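Last updated 28th April

Sceptical thread on "declutter your home in 10 minutes a day" plans, because I paid for one in February and I want my evening back.

The app is called Jimeo. It sends you a task every morning. First task: "choose a surface." Fine. I chose a surface. It congratulated me.

415 reposts

Second task: "ask the surface what it needs." I've lived in Sornberg long enough to know what surfaces need. They need people to stop putting stuff on them.

The big claim is that clear surfaces make you calmer. Where does that come from? I followed the link in the app. It goes to a blog post by Kubo, who sell storage boxes. The blog post links back to Jimeo.

Also, the rules hate pattern. Plain linen only, nothing floral, "let the eye rest." My eye is fine, thanks. I like a rose on a tablecloth and I like a big flowery plate on top of it.

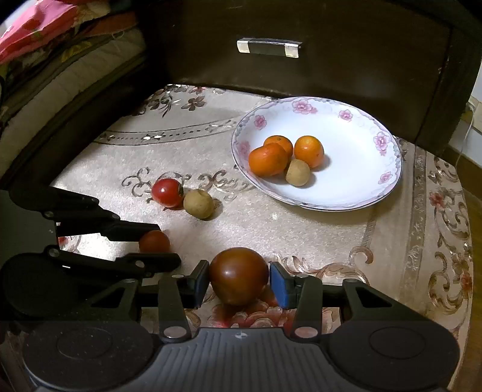
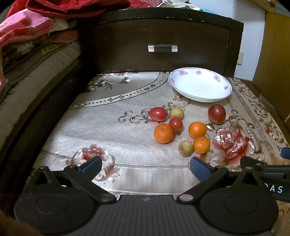 Patterned cloth in both. Calm levels unchanged.

170 comments

Then there's the drawer rule. Everything off the top, into a drawer, and the drawer counts as "done." So we've moved the mess four inches down and called it progress?

Someone replied that Gamard's plan is better. I looked. Same tasks, different font, and you have to buy the labels separately.

Maybe it works for you. Good. But show me one person still doing it after 2 years who isn't also selling the course.

Anyway, I canceled. The app asked if I wanted to "declutter my subscription" and then offered me a discount to stay. Still waiting on the refund email.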